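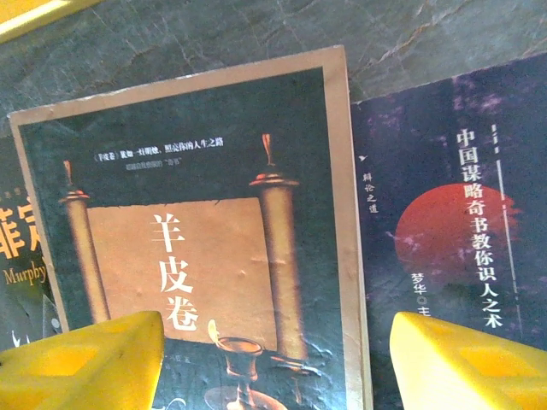

How to load a small tabletop bookshelf with paperbacks

By Odette Bailly
May

I don't believe in book organizing systems. I have tried color order, height order and the one where you turn the spines to the wall, and each lasted until I wanted to read something. What I will defend is a small two-level shelf on a table, loaded so that it doesn't shed books. It takes 37 minutes if you don't stop to read, and you will stop to read.

1. Lay the books flat on the table, covers up. Let them overlap a little if you're short of room. You want to see the fronts, especially if some are in a language you read slowly. My copy of 羊皮卷 has a parchment scroll on the cover and I can find it by that long before I've read the title.

2. Sort by what you'll pick up this month. Forget the guides that tell you to sort by subject. A shelf this size has no subjects. Tarun Dubey, who lent me his Clunska guide to home libraries (408 pages, most of them about labels), disagrees, and he still can't find his dictionary.

3. Check your padding. Foam on the shelf boards is sold as protection for the covers, and I doubt it does much for them. I do think it stops paperbacks from skating, and that's enough for me. Pink on the upper shelf and blue on the lower one looks a bit like a nursery on yellow wood, but you can at least tell someone "it's on the blue."

4. Build the flat stack first. It goes on the upper shelf, at the left. Widest book at the bottom, the one you're reading on top. Keep it low. Pulling from the bottom of a tall stack is how corners get bent, whatever the stacking videos show.

5. Fill the lower shelf from the back. Slide each book in until it stops, then look at it from the front.

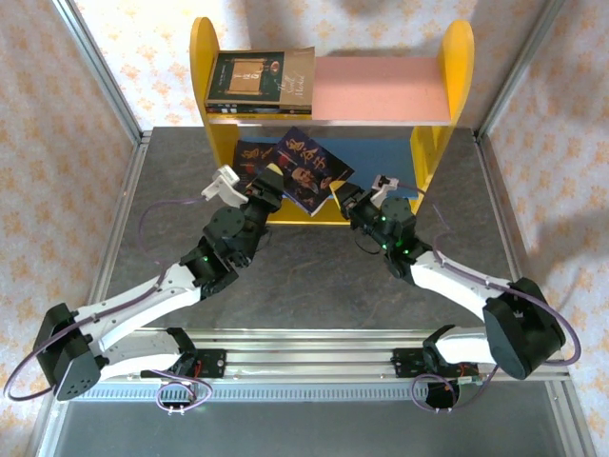
If a lower corner hangs over the front edge, push it back in or turn the book until it's square. A paperback left on a slant will take on a curve sooner or later, and the "flattening" sprays don't fix that. I paid for a bottle of Huvum and got a curved book that smelled of lemon.

6. Look for anything hiding. Dark covers vanish behind other dark covers, so bring the darker one forward or move it to the other level.

7. Leave a gap. You need room for your fingers, and another book is coming whether you planned it or not.

Don't buy bookends until you've lived with the shelf for a few weeks. I bought a Takis pair first and they're now holding a door open.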